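Against the Empty Table

My sister-in-law believes in clear surfaces. She read a book about it, then a second book by the same author, and then needed somewhere to put the books. When she visits, she looks at our games table the way other people look at a neighbour's gutters. "You could get rid of most of that," she says, and I say I could, and we have tea.

I'd like to put the case for most of that.

I hear the case against often enough. It comes in catalogues, and on the little cards Levateck tucks into its deliveries, showing a grey room with a single bowl in it. A Levateck tub is a fine tub. I own two. But the company's notion of a tidy household is one where every toy lives behind a matching lid, and where a child who wants to play draughts must first file an application. By the time the right tub is out, the lid is off, and the tub that was on top of it has been put somewhere, the child has gone off to look at the dog.

The games at our place stay out. A chessboard and a pack of cards can live on a table for years without doing anyone harm, and they get used because they're looked at. I can't prove that with figures, though Suha Darwish, who ran the toy library in our suburb until April, comes close. She had 300 games in the cupboard and 9 on the open table, and by her own borrowing book the table went home with people 882 times in a year. The cupboard she described as "very organised".
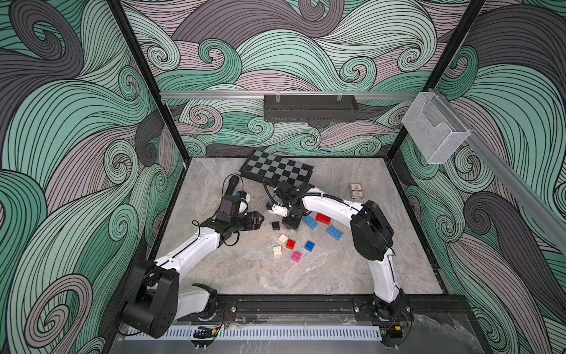

Should a board game be put away every night if it's going to be played again tomorrow?

Only if you need the table for something else. A board left flat and dry comes to no harm, and the one thing worth boxing up each night is whatever small pieces the dog might eat.

Storage people don't care for that answer, as it sells no storage. I tried to be a storage person once. I bought the Giltico system, a set of drawers with a label for every drawer and a spare sheet of labels for when your life changed. I spent a long weekend on it. I had a drawer for dice, a drawer for string, and a drawer marked "misc. small", which within a fortnight held everything we owned.

Then there's the question of mixing. Purists will let you leave a game out so long as it's one game, with its own pieces, behaving itself. I've known grown men go quite pale at a domino in the Scrabble bag. Children have no such scruples, and I've come round to their side.

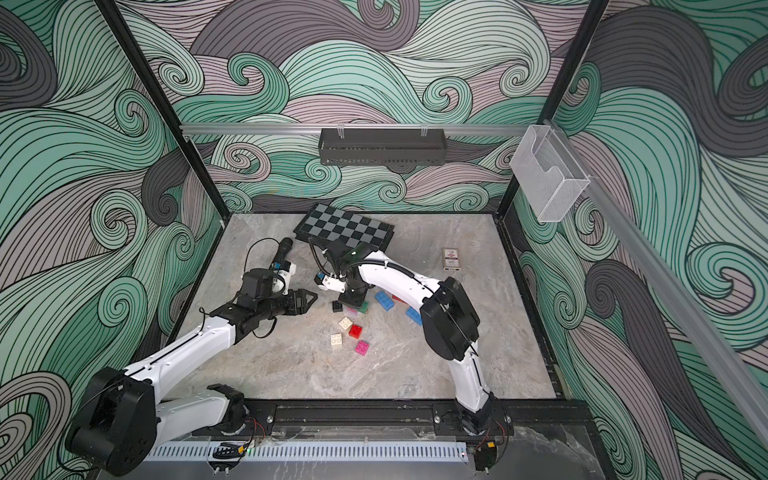 Building bricks are the real test of a person's principles on this. They migrate, they turn up in shoes, and the official advice is that they should be kept well away from anything with rules. I think they belong right in among it. Give me a blue brick tipped on its side, a folding checkerboard behind it and a pack of cards off to the right, and I can give you a castle, a parade ground and a garrison before the kettle's boiled. My nephew, who is seven, would have a better idea than that and would explain it for most of the afternoon. Sorted by colour into a Giltico drawer, the same bricks are stationery.

I'm not against tidying, whatever my sister-in-law tells people. I sweep. I've thrown out jigsaws that had been down to the sky for a decade. What I object to is the belief that a thing is only in its right place if you can't see it. The Urko people sell a cabinet on this belief for $1,741, delivered flat, and the showroom model has nothing inside it. I checked, and was asked if I needed help.
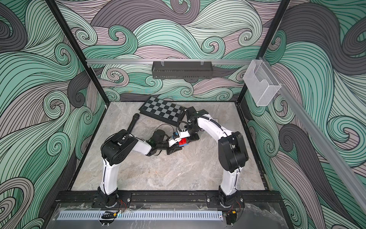 Walls are where I'd spend the money, if I had to spend any. Most rooms for play are fitted out at floor level and then people wonder why they can't cross the floor. A rail with a long mesh basket hung off it takes the odds and ends up out of the way, and a clear holder on the side wall has the great virtue of letting you see what's in it, or that nothing is. That leaves the flat space free for the things actually in favour that day, be it a chessboard or a microphone, and in our house the two have been known to go together, with commentary. I'd also defend a loud wallpaper. Waves and spirals in mint and charcoal will make any amount of clutter look restrained.

The old Semaan hall, where I learned to play draughts badly, had one long table and a shelf nobody could reach. Everything was on the table. You sat down where there was a gap and played whatever was in front of you, with whoever was in front of that, and if three pieces were missing you used buttons. I have since owned complete sets. I've not had as many games out of them.

My sister-in-law is coming again for the long weekend. I've agreed to clear one end of the table so there's room for the teapot.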